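Naltcombe Clear Storage Bin — Medium, Rounded Corner

Home > Kitchen > Pantry > Bins & Baskets > Clear Bins

Item no. 929
In stock
Sold singly or in packs of 3

Quick version: see-through plastic bin, rounded corners, thick rim, no lid in the box (lid sold separately, see further down). For cans, packets, snack stuff, the junk that rolls around at the back of the shelf. Our most reordered pantry item and the one we get the most mail about, so this page got long. Sorry. Skip to what you need.

What you get

One bin. One sheet of blank stick-on labels. No lid, no divider. Packs of 3 come nested with a paper sleeve between each bin — please keep the sleeves if you plan on storing them nested, bare plastic on plastic will scuff.

Who it's for

People with deep shelves, mostly. Anyone who buys the same can of tomatoes three times because the first two were hiding. Also good for RVs, dorm rooms, office snack shelves, the top of the fridge. Not great for very shallow cabinets, measure first. Really, measure first. Most of our returns are bins that are too deep for the cabinet by a finger's width and the door won't shut.

The plastic

Clear, slightly cloudy toward the corners where the wall gets thicker. You can tell a can from a packet from the outside and usually read the big letters on a label. Small print, no. If you want it crystal clear like a display case, look at the Dredow range instead, it costs more and shows every fingerprint. We carry both. I use Naltcombe at home and so do most of us here.

The rim

Thick and rolled outward. Two reasons we picked it over the older straight-edge one. It doesn't dig into your fingers when the bin is full of cans, and it gives the wall some stiffness so the sides don't bow out. The old version bowed. If you have one of the old ones from before we switched over and it bothers you, write us, we still have a few stiffener clips in a drawer somewhere.

Corners

Rounded inside and out. Crumbs and spilled rice wipe straight out with a cloth, no picking at a seam with a toothpick. Downside is you lose a little space at each corner, so square boxes won't sit totally flush. Cans and foil packets don't care.

How to load it

Lots of questions on this so here goes.

Heavy stuff low. Cans on the bottom, on their side or standing, whichever suits the shelf height. Lying down they roll a bit until the bin fills up, so wedge them with something soft. Foil packets are perfect for this — chips, coffee, cookies, whatever. Stand the packets up on edge if you can, so the front of the bag faces the wall of the bin and you see the color from outside. Color is what you actualy look for when you're hungry, not the name.

Small flat tins go up the side, on edge, like a coin in a slot. They take up next to no room that way.

Tiny things sink. Always. Tea bags, bouillon cubes, single candies. Either give them their own small cup inside the bin or accept that you will find them at the bottom in December. 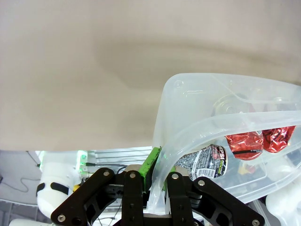
Don't fill past the rim if you plan to use the lid. Without the lid, go as high as you like, but remember you'll be pulling this thing off a shelf over your own head and a can on top of the pile comes off first. Onto your foot, in my case.

Mixed bins or one-kind bins? Up to you. The neat photos online are all one-kind. In real kitchens a mixed snack bin gets used more and stays tidier, everybody just throws things in and the shelf still looks ok. We'd say one mixed bin per household member who can't be trusted, then one-kind for the rest.

Soda cans

Asked a lot. Yes, fine, lying down or standing. No, we don't sell it as a can dispenser, it has no ramp and the cans won't roll forward by themselves. Sirnico makes a sloped rack that does that and we stock it under Fridge. If you only keep a few cans around with other snacks, the plain bin does the job and you can tip it to get at the ones in back.

Dented cans: don't store them in here with everything else. Don't store them at all.

Fridge and freezer

Fridge yes. Freezer no. It won't explode or anything but the plastic gets brittle and one good knock cracks the corner. We had 200 of them in a freezer test at the warehouse — ok, it was the walk-in, and somebody left them there over a weekend — and the ones that got dropped on Monday morning did not do well. Freezer damage isn't covered. The Nadar freezer tub is what you want for that, thicker wall, different plastic.

Washing

Hand wash, warm water, regular dish soap. Soft cloth or sponge. No scouring pads, they leave a haze and it does not come off, we've tried everything including toothpaste.

Dishwasher: no. Top rack at low heat, some customers do it and say it's fine. Others send us pictures of a bin shaped like a potato chip. So no.

Sticky label residue: a drop of cooking oil, leave it for a few minutes, wipe, then soap. Skip nail polish remover.

If it smells of spices or coffee, leave it open in the sun for an afternoon. Baking soda helps too.

Labels

The sheet in the box is paper and comes off with water. Good for things that change. For a permanent label use the vinyl ones (sold seperately) or a paint marker on the rim. Put the label on the front wall low down, not on the rim, if the bin goes on a high shelf. On a low shelf do the opposite. You read it from wherever your eyes are.

Or no label. It's a clear bin.

Stacking

With lids on, two high when full of cans, three high with light things. Empty bins nest as many as you want. Don't stack without lids, the upper one slides into the lower one and crushes your chips.

Lids

Item listed as Naltcombe Lid, Medium. Snap on, not airtight. Keeps dust out and lets you stack. It won't keep crackers crisp once the packet is open, so fold the packet down and clip it first, then bin it. Lids from the old straight-edge version do NOT fit this one. The rim is different. Please check before you order, it's the second most common return after the too-deep thing.

What customers say

We've had 2,572 reviews on this bin so far across all pack sizes. Mostly good. The regular complaints, so you know going in:

— Scratches show. True. They're light scratches from cans mostly and you stop seeing them.

— No handle. Also true. You grab the rim. A handle cutout would let crumbs out and weaken the front wall, we looked into it.

— Wanted a bigger one. There's a Large. Full of cans it's too heavy for a high shelf, keep it on the floor of the pantry.

— Came with a mark on the bottom. That's the molding point, a small rough circle, every bin has it. If it scratches your shelf stick a felt dot over it.

A note from Heloísa Batista, who does our kitchen range and wrote the loading tips above:

"Take everything out first. Everybody wants to sort while it's still on the shelf and you just end up moving the mess left and right. Put it all on the table, throw out the expired stuff, then see how many bins you need. It's usually fewer than you were going to buy. I know I'm supposed to sell these."

Sizes in this range

Small — packets, tea, spice tins, drawer use
Medium — this page
Large — floor of pantry, paper goods, pet food pouches
Slim — narrow gaps, beside the fridge, bottles lying down

All four have the same rim. Lids are size-specific.

Buying for a break room or a rental?

Over 3 packs in one order gets you the trade price, no code needed, shows up in the cart. For bigger quantities email and we'll check the warehouse, medium runs out first. We can leave out the label sheets if you don't want them, just say so in the order notes.

Shipping

Ships from our own warehouse. Orders in before noon go out same day on weekdays. Packs of 3 ship in one carton. Single bins ship in whatever carton we have, so don't be surprised by a big box with a lot of paper in it. Reuse the paper, it's good for wrapping glasses.

Check the corners when it arrives. If one is cracked send us a photo of the corner and the outside of the carton and we send a new bin, no need to mail the broken one back.

Returns

Unused, with the sleeve, within the usual return window. Washed counts as used, I'm afraid. Wrong-size lids we exchange once for free.

Often bought together

Naltcombe Lid, Medium
Felt dots, sheet
Vinyl labels, black or white
Sirnico sloped can rack
Bag clips, mixed sizes

Questions not covered here, use the form at the bottom of the page and put the item number in the subject line. We answer in the order they come in.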